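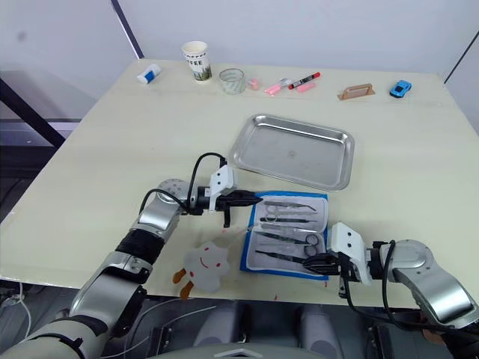
From: Elspeth Drummond
Date: July 8, 2019
Subject: Re: Guest cottage, first season

Elis Kneath wrote:
> We have 8 nights booked so far and I'm wondering about the cleaning
> fee. Is $40 too much for a place this small?

Hi Elis,

Congratulations on opening the cottage! I remember our first summer so well, and how I fretted over every little charge -- I must have changed ours four times before the Fourth. $40 sounds very fair to me. We ask $47, and the only grumble came in February from a couple who brought two wet dogs and stayed one night.

Do put the fee right up front in your listing, though. And leave a jar of something homemade on the counter if you can manage it, folks write home about that.

Come by for coffee when things slow down.

Warmly,
Elspeth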